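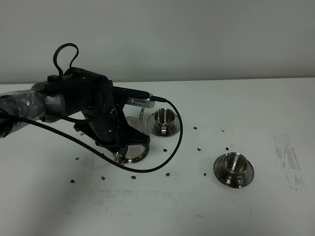
Frida Hjaltested
Hobbies and Games Writer
Updated 2019-08-03

How to Do a 1000-Piece Jigsaw Puzzle Without Losing Your Mind

I love jigsaw puzzles. I love the rattle of the box, I love the little cloud of cardboard dust at the bottom of the bag, and I love that moment late in the evening when you pick up a piece you've tried in a dozen places and it drops right in. If your last puzzle was a wooden farm with pegs on the animals, a full-size one can look like a lot of work. It's very doable, though, and you can start tonight!

Pick a picture you want to look at

You'll be staring at this thing for days, so choose something you like. For a first big puzzle, go for a picture with plenty of different areas: a market street, a shelf of books, a crowded harbor. Big skies and snowy fields look calm on the box and then eat up a whole weekend. My own first was a Drolter harbor with red boats along the bottom, and I got so much done in the boats that the gray water hardly bothered me.

If the big size feels like too much, Vevivlow makes a nice square one with 576 pieces (24 along each side) that I've given to several friends as a starter. The pieces are thick and easy to grab, too.

Set up your spot

Check the finished size on the box and measure before you open anything. You want room for the puzzle plus a good wide strip all the way around for loose pieces. If you need the table back for dinner, work on a sheet of foam board from the craft store, and you can slide the whole thing under the bed.

Wipe the surface down and let it dry. Crumbs under a puzzle make the pieces rock, and a damp spot can lift the picture off the cardboard. Put your lamp to the side you don't lean from so your own head doesn't throw a shadow, and if the pieces are shiny, move it around until the glare goes away.

Flip and sort

Pour out a few handfuls at a time and turn every piece picture side up. Yes, every piece. It's slow, but put on some music and you'll find you're already learning the puzzle – that odd green, those stripes, the bit of lettering.

While you flip, pull out the edge pieces and drop the rest into trays. I use 3 old baking sheets for my first sort: one for anything with a strong color, one for buildings or other hard lines, and one for everything that makes me go "hmm." Don't get fussy about it. You'll sort again later, when you know what you're looking for.

A piece or two always sticks to the inside of the bag, so check it before you throw it out. Check your sleeves as well.

Build the frame, or don't

Most people start with the border, and I usually do too. Lay out the four corners, then match the edge pieces by color against the box lid. If the border won't close up, leave the gap and move on. An edge piece in the wrong place is very common, and it's easier to spot once there's some picture next to it.

With some puzzles I skip the border completely. If the edges are all one color and there's a bright red bus in the middle, I'm starting with the bus!

Work in small islands

Choose one thing in the picture, gather every piece that might belong to it, and build it off to the side. Then slide it into place with a spatula or a stiff piece of card. I have a Salazar cake lifter that has never once touched a cake.

Faces, signs and windows go quickly. Do those first and let them join up.

Sort the hard parts by shape

Sooner or later you'll reach the sky. Color won't help you much now, so line the pieces up by shape instead: two knobs on opposite sides, two knobs side by side, three knobs, all knobs, no knobs. Find a hole, see what shape it needs, and try just that row. It sounds dull and I find it wonderfully relaxing.

Stop before you get cross. I set a timer for 65 minutes, and when it rings I get up and make tea, even if I come straight back. If you're pushing a piece with your thumb, it doesn't go there. A good fit should hold when you lift one corner a little.

Finishing and storing

Run your palm over the whole puzzle to settle it, take your photo and leave it out for a few days so people can admire it. To keep it for good, slide wax paper underneath, brush puzzle glue over the front with an old plastic card and let it dry overnight. Try the glue on a corner first.

I take mine apart. The border goes into its own zip bag, everything else goes into another, and both go back in the box with a note inside the lid saying when I did it. My Sistesetti lighthouse has four notes in there now, and the last one just says "March, again, sky still awful."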